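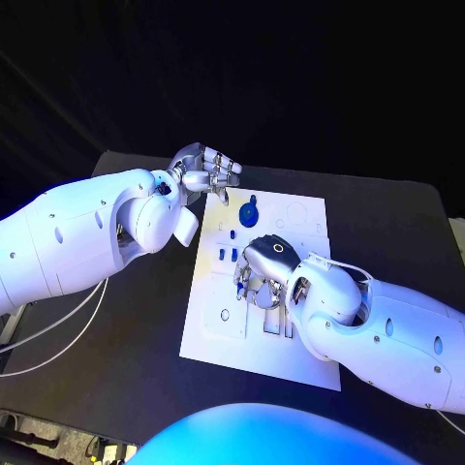
What Is a Privacy Policy?

A privacy policy is a written notice. It tells you what facts an app or website collects about you, what it does with them, and who else gets to see them. These facts are called personal data. Your name is personal data. So are your birthday, your voice and the town you live in.

Suppose you want to play a game called Ollden, made by a company called Carnik. Before the game starts, it asks for your age. In the United States, a law called COPPA covers children under 13. If Carnik wants to collect personal data from a child that young, it usually has to ask a parent first.

The policy for Ollden is 83 paragraphs long. Most of it answers 2 questions:

What is collected? Carnik keeps your screen name, your scores and the kind of device you use.

Who gets it? Carnik sends the scores to Etum, a company that stores them on its computers.
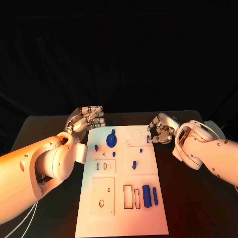 A reader named Lau asks whether a parent can change their mind after saying yes. A parent can. They may ask to see the data, have it deleted, and stop the company from collecting more.

Some words to know

Consent — saying yes after you have been told what you are agreeing to.

Third party — someone other than you and the company. Etum is a third party.

Retention — how long data is kept. Carnik deletes old scores after 50 days.

If an app asks for your address or a photo of you, stop and show the screen to an adult before you type anything.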